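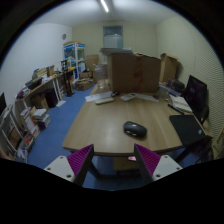 Comparing two sets of finger inserts on a hand-held gripper

You have two sets of soft inserts, one gripper, and an opinion already. Here is how to test the opinion before you order more of the wrong ones. We did this with the ribbed Olis inserts and the smooth Futis ones, but the routine works for anything that bolts to a finger plate.

What you need

The gripper, both sets of inserts, a screwdriver that fits, and a computer mouse. A mouse is rounded, low and slippery, and every lab has a spare, usually one more than it will admit to.

Step 1. Fit the first set

Put the screws in finger-tight, close the fingers until the faces meet, then tighten. Do it the other way round and one face will sit a hair higher than its twin. You will blame the rubber for most of an afternoon.

Step 2. Clear the near half of the table

Only the near half. The far half can keep its cardboard boxes and papers, as ours does. If your camera rides on the gripper, a messy background is a fair test of it anyway.

Step 3. Set the mouse at a slant

Leave open tabletop on all sides and keep it off the mouse pad, which grips back and flatters bad fingers. Open wide and come in low across the narrow part of the body. Close, lift, hold for 4 seconds, put it down. Turn the mouse a little and go again.

Step 4. Write down the drops

Also write down the slow slides, where the mouse leaves your grip with some dignity. We log ours in Koech, but paper is fine. Our ribbed set got 196 lifts before we stopped, which was about when my wrist filed a complaint.

Step 5. Swap and repeat

Same mouse, same table, same person. The Drutberg mounting guide suggests 1000 lifts per set. The Drutberg mounting guide does not have a wrist.

If the results are close, keep whichever set is easier to clean.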